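Visita a la residencia Gastness: doblado y apilado de ropa 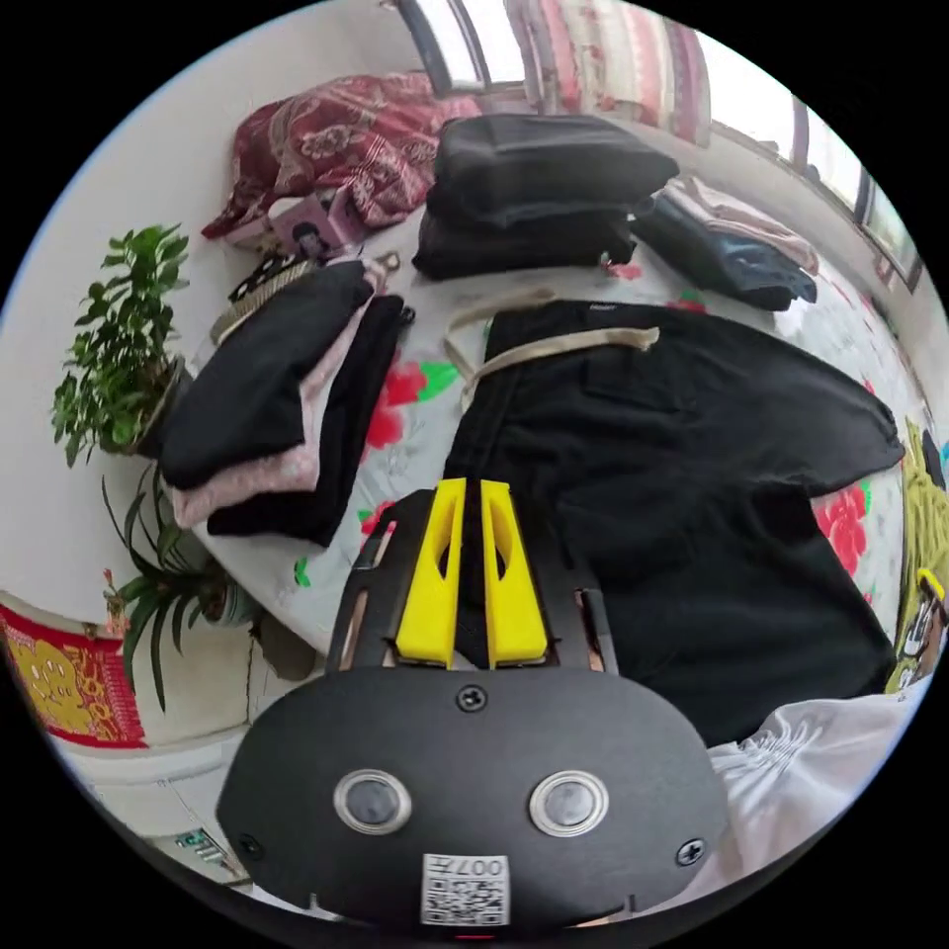
Dormitorio, puesto de doblado sobre la cama. 13 oct 2024.

La visita, guiada por Davina MacRitchie, empezó a las 11 en el dormitorio. La cama sirve de superficie de trabajo, con la sábana estampada puesta. Las prendas negras dobladas se apilan; una de las pilas intercala una capa rosa de tejido afelpado. La prenda negra con cordón beige se extiende plana sobre la cama.

Melur Saragih expuso el criterio de Mellow: pilas de 4 piezas como máximo y cordones recogidos hacia dentro. Quedó pendiente el orden por colores, que se revisará en noviembre.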